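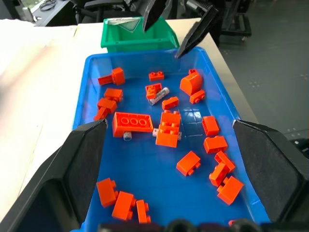 Home Forums Shop Floor General Search Log in

Can machines do the boring jobs yet?
Last updated: July 4, 2025

tnoguchi
Sorting small parts is the job I'd hand over tomorrow. Orange bricks in a blue tray, two arms, a green bin behind. My nephew could do it for a cookie. So is this solved or not? I've been hearing "next year" since I had hair.

sketmont_dex
Solved if you feed parts one at a time. A heap is another matter. Bricks on their sides, one big one upside down with the tubes showing, a couple stuck together. Every one needs a different grab.

noemi_d
We tried a sorter from Himeo at the Prosthorpe plant. 1000 parts a shift on the brochure. We got 105 on day one, and I did 48 of those myself while it was thinking.

Kvido H.
noemi, that's a setup problem. Ours took 3 weeks to tune and now I only go over there to eat lunch. People give a new hire a month and a robot an afternoon.

noemi_d
The new hire didn't need the lights changed — or an engineer on the phone from Thibodeaux.

dunleavy_i
Same color everything is the mean part. Orange on orange on orange, then a few little white connectors lying in with them. I lose those on my own bench, with two good eyes and a magnifier.

tnoguchi
So what about at home? I'd settle for socks.

sketmont_dex
Socks are worse. A brick at least stays brick-shaped when you squeeze it.

Kvido H.
Disagree. You can grab a sock anywhere and be right. Grab a 1x2 wrong and it's under the fridge until you move out.

dunleavy_i
Picking up a sock, sure. Finding the other one is where I'd like to see some progress.

noemi_d
Put me down for "shop floor yes, with a babysitter, house no." I'll look at the Himeo again in November when the lease is up.

Reply Quote Report

Contact | © Sketmont Forums | Back to top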